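Tue 9 August — linen trials, flat sheet, bed 2

Continued with the olive sheets from the Destura batch. Question for today is whether the fold memory from storage pulls the far edge out of line once the sheet is laid flat, or whether last week's drift came from how we were spreading it.

Setup unchanged: sheet stored folded at 198 mm width under a 3000 g weight, taken out and spread by hand, no ironing, no spray. Lợi did the storage stack on Friday. Tabs go on the far edge before anything else is touched, otherwise the reading is useless (see Kieran's note on the Pullero sheets).

Laid the sheet, pulled once from the near side, left it. No smoothing with the palm. Creases run lengthwise, far edge to near. The cross fold is faint but still there at the middle.

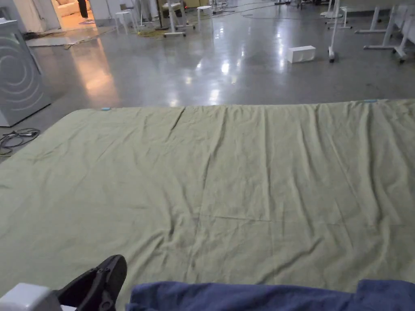
Olive flat sheet after one pull, light-blue tabs on far edge, navy cloth at near edge.

Far edge is close to straight by eye. Tab spacing set at 600 mm with the tape before the pull; 600 after. So no measurable drift between tabs, and the long creases do not seem to carry through to the edge. I would not read more into it than that from one sheet.

Crease height not taken. The small gauge is with Sang and the big one flattens what it is supposed to measure. Duyên suggests raking light from the door side and scoring by eye against the Datgate card. Fine for ranking, no good for numbers.

Open points:

- Repeat with the pull from the corner. Expect the left tab to move first.
- Same sheet after a wash. Thái cycle, not the short one.
- Lengthwise creases: storage or weave? Need one sheet kept rolled. Marama has a tube.
- Log sheet still says "bed 1" in the header. Fix before printing more.

Rolled sheet goes in tonight — do not refold it if the shelf is needed.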